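Kombo table project
Progress report to the Vultcombe fund, second period
Prepared by Thiện Bạch

Where we are

In the first report I wrote that we had the list of tableware almost finished and that the evening meals would start when the new table arrived. The table came in July and the meals have started. We have now completed eight weeks of them in the dining room at Farik, with 13 regular diners. Most of them have low vision, and several have a weak grip in one hand or in both. A few come with a family member who eats with them.

The plan of the work is the same as in the application. We want to put together a set of ordinary tableware, bought from normal shops as far as possible, which an older person with low vision can find and use on the table without asking for help. Kombo is the name of this set and also the name of the small booklet that will go with it. The work is on schedule except for the booklet, and I will come back to this under Delays.

The tray

The biggest change from the first period is the tray. We began with a white one. It was pleasant to look at and the kitchen liked it, but on the pale wood of the table many diners could not find its edge, and they put their cup half on the rim. I should have seen this earlier, as the application itself talks about contrast on every second page.

We now use a large rectangular tray in a very dark green, with rounded corners and a raised rim. The surface is matte. We tried one glossy tray in the same period and gave it up after a few evenings, when two diners told us that the ceiling lamp made a white spot in it and they thought that it was a plate or a napkin. With the matte tray I have not heard this complaint.

The size was discussed a lot. Sơn Huỳnh, who is responsible for the kitchen side, wanted the smaller tray, so that it can be carried with one arm close to the body. The diners preferred the large one, on which the plate, the bowl and the cup can stand with free space between them. We decided for the large tray and we ask that it is carried with two hands, or that it is brought to the table first and filled there. The second way takes longer, and on evenings with soup it is clearly the better one.

One problem remains. People do not put the tray straight on the table. They leave it turned, sometimes with a corner toward themselves, and then the place where they expect the spoon is not the place where it is. Some families suggested a mat underneath with a printed outline. I am not in favor of it, because a mat is one more thing to wash and it moves too. For the next period we will try a small raised mark on the middle of the long side, which the diner can feel with the thumb and turn toward the body.

Plates

The plates are round and of a clear medium green, with a thin raised rim. We chose this color after testing the menu of the kitchen and not after a color chart. Rice, potatoes, fish, chicken and most of the noodles are pale, and on green they are easy to see. Spinach and beans are the exception. On these days the kitchen takes the white plates from the old stock, and Sơn writes it on the menu sheet so that it is not forgotten.

The rim is lower than I first wanted. A higher rim helps to push the food onto the spoon, but several diners said that it looked like a plate for children and they did not want to eat from it in front of others. We took this opinion seriously. A person who is ashamed of the plate will leave it in the cupboard at home, and then the contrast is of no use. The present rim is a compromise. For the diners with the weakest grip we keep a deeper plate in the kitchen, and it is given only when they ask.

We also tried to serve directly on the tray without a plate, for bread and fruit. It worked well for bread. For fruit it was not practical, as round pieces roll.

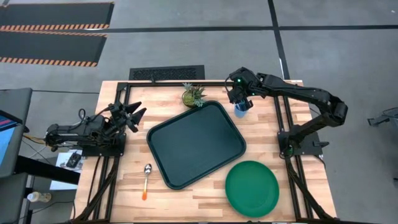 Spoons

For the spoons we kept the simple model with a metal bowl, a slim neck and an orange handle end. Of all the items in the set this one gave us the fewest questions. The orange can be found on the wood and on the dark tray, and the diners use it as a sign to which side they should take the spoon. One diner told us that she looks for the orange first and then she knows where everything else must be. I would like to put this sentence in the booklet, if she agrees.

We agreed with the kitchen that the spoon is placed with the orange end toward the diner, always, at every seat. It sounds like a very small thing. In the first weeks it was done differently by each person who set the table, and it made more confusion than the color of the tray did. Now a short instruction is fixed inside the cutlery drawer.

Which side the spoon should go on is still open. The usual rule says on the right. Several of our diners use the left hand after an illness, and for them the rule makes no sense. We have started to ask each new diner at the first meal and write the answer next to the name. Forks and knives follow the same answer, but mirrored, and this is where mistakes still happen.

The handles of the first delivery were a little too thin for some hands. The supplier, Skullora, has a thicker version in the same orange and has sent us samples. They are heavier than I expected. We will use them side by side with the thin ones before we order more.

The table

The new table is a light wooden one made of narrow strips, and it stands on the concrete floor of the dining room. I mention the floor because we had planned a carpet and decided against it. Chairs are easier to move on the smooth floor, and a dropped spoon can be heard and found. The noise is a disadvantage when the room is full. Felt pads under the chairs have helped a little.

The stripes of the wood were a worry to me. The strips are of different tones, cream, tan and some browner ones, and I was afraid that a person with low vision would take a dark strip for a knife or for a gap. Until now one diner has mentioned it, and she said that she got used to it after the second meal. I will continue to ask, as others may have the same difficulty without saying it.

We oil the surface at the end of each month. On the first occasion we did it too late in the afternoon and the table was still sticky at 6 p.m., so the meal had to be moved to the side room. It is now done in the morning.

Plants on the table

The application did not include any decoration. The diners asked for it, and I think they were right to ask. With only trays and strong colors the room began to feel like a clinic. Flowers in a vase were tried first. They fall easily, and the glass vase was almost invisible for some people.

We changed to a small pot with succulents, low and heavy, which always stands behind the tray, on the side away from the diner. It does not need much water, and there is very little to fall into the food. Some of the leaves spread rather wide and come close to the rim of the tray, so whoever sets the table should leave a hand's width between the two. This is not always respected, and I have added it to the instruction in the drawer. A diner who likes gardening has offered to divide the plants when they become too large.

The pot has one more use that we did not plan. It gives a fixed point. When the diner knows that the plant is straight ahead, the tray can be described from there — the plate is nearer to you, to the right — and the helper does not need to take the person's hand.

Delays

The booklet should have been ready at the end of this period. It is not ready. The text exists in a first version, but after the change from the white tray to the dark one I had to rewrite the first part, and the drawings must be done again. I expect to send the new version to the fund together with the third report. I am sorry for this delay, which is my own responsibility.

The thicker spoons will also come later than planned. Skullora needs up to eight weeks for an order in our quantity. The meals can continue with the present spoons.

Money

From the budget line for tableware, 746 dollars are left. The white trays were a loss, although the kitchen now uses them for carrying clean cups. I ask the fund to allow that the remaining sum is used for the thicker spoons and for a second set of green plates, because the dishwasher is not finished in time when there are two sittings. No change is requested in the other lines. The rent of the dining room is paid until the end of the project.

Next period

Meals continue at the same hour, 6 p.m. We will test the raised mark on the trays, compare the thin and the thick handles, and begin to lend complete sets for use at home. For this last part we need a bag or box in which the tray can travel. Sơn has found one that fits the tray but does not close with the plate inside, and he is looking further.

Two families have already asked to borrow a set. I told them that I must first have the answer of the fund about the insurance of lent items, which I asked for in my last letter. I would be thankful to receive it before the next meals are planned.

Thiện Bạch
Kombo, at Farik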